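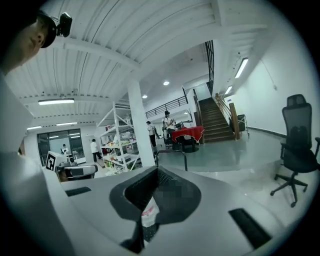 Workshop notebook, April: the tall white shelving
Filed under: Workshop > Storage & Tidying
Last updated: April, 16:40

Started on the tall white unit this afternoon. The levels had got crowded again and I couldn't find the Ollance labels in any of them. Went from the top down. Offcuts under 106 mm go in the scrap bin, longer ones stay. Anything for Uravari is to be kept together on one level, with the job number facing out. Moved 9 boxes to the stair end and left the rest for tomorrow.

Diagonal braces: bolts checked by hand, two needed a quarter turn. The maximum per level is on the Lykkegaard sheet, 187 kg. Nothing we keep there comes near it, but heavy stock still goes low.

To do: new labels, one list taped to the side, ask who owns the red and green bits before they get sorted.

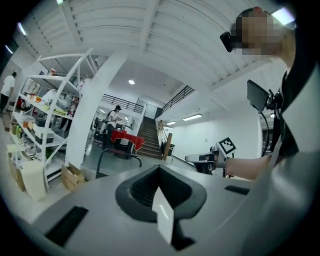
Valdemar Snorradóttir: Please leave the green ones where they are, they belong to the Ernositz job and I need them until the end of the month. The red ones can go.

Comments (1) | Shares (0)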